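Ticket 701: Left gripper drops or crushes snack packs in box packing task
Project: Hostberg student manipulation project, packing team
Status: Open, waiting on retest
Priority: Medium
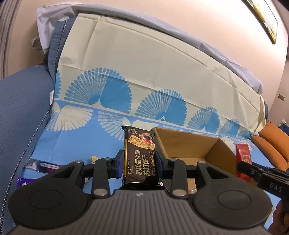

Summary

We are recording two-handed demos of packing snacks into a cardboard box. The right gripper is fine. The left one either lets the pack slide out on the way to the box or closes too far and bends the crackers. It started after we swapped the finger pads in March. The task is due for the Innes round, so we need it sorted before we record the full set.

Setup

Two hand-held grippers, one per hand
Blue pads on the left gripper
Recording software: Skosix, lab laptop
Training machine: Zorkotska
Target: 50 clean demos, packs go in upright

What we see

1. Pick up a cracker pack from the bedspread with the left gripper.
2. Lift and turn toward the box.
3. Pack rotates between the pads or slips down.
4. Operator squeezes harder to save it. Width reading drops to its lowest value and stays there after release.

Step 4 is the part that ruins the data. Even when the pack makes it into the box, the log says the gripper is closed for the rest of the episode. The policy trained on the first batch copied this and never opened at the box.

Log

9:40 a.m. Reproduced on the second try with a black truffle ham cracker pack. The wrapper is glossy, so first guess was that the pads can't hold it. Tried the same pack in the right gripper. No slip.

10:05 a.m. Wiped both left pads with alcohol and let them dry. A little better on the lift, still rotates on the turn.

10:20 a.m. Checked the pads against each other. The left pad was sitting lower than the right one, so the pack was being pushed from two different heights. Took it off and put it back level. Rotation is gone when gripping the middle of the pack. Still happens if you grab near the crimped seal. Added to the operator notes: grip the middle, keep the seals clear of the pads.

10:50 a.m. Width reading still sticks. Restarted Skosix, same result. Swapped the USB cables between left and right. The problem stayed with the left gripper, so it isn't the cable or the port.

11:15 a.m. Opened and closed the left gripper slowly with nothing in it. The reading follows the fingers most of the way, then jumps at the closed end. Calibration file is from before the pad swap. The new pads are thicker, so the old closed value can't be reached with them on.

11:30 a.m. Ran calibration again with the new pads. Did it 2 times because the first run was saved under the old profile name and Skosix kept loading the old one. If you recalibrate, check the file time before you close the window.

11:50 a.m. Reading now returns to open after release. Recorded a short test, no stuck values.

Still to do

Go through the first batch. There are 64 episodes from before the fix. Any with a stuck left width should be moved to the rejected folder. Don't delete them yet.
Retrain on Zorkotska with the clean ones only and check that the gripper opens at the box.
Check the screws on the left pad after a full recording session. If the pad has moved again we need a different mount.
Recalibrate the right gripper too. Its readings look fine, but the file is just as old.

Comment from packing team, 2:10 p.m.
Used the new calibration for the afternoon recordings. One slip so far, operator had hold of the seal. Leaving this open until the retrain is finished.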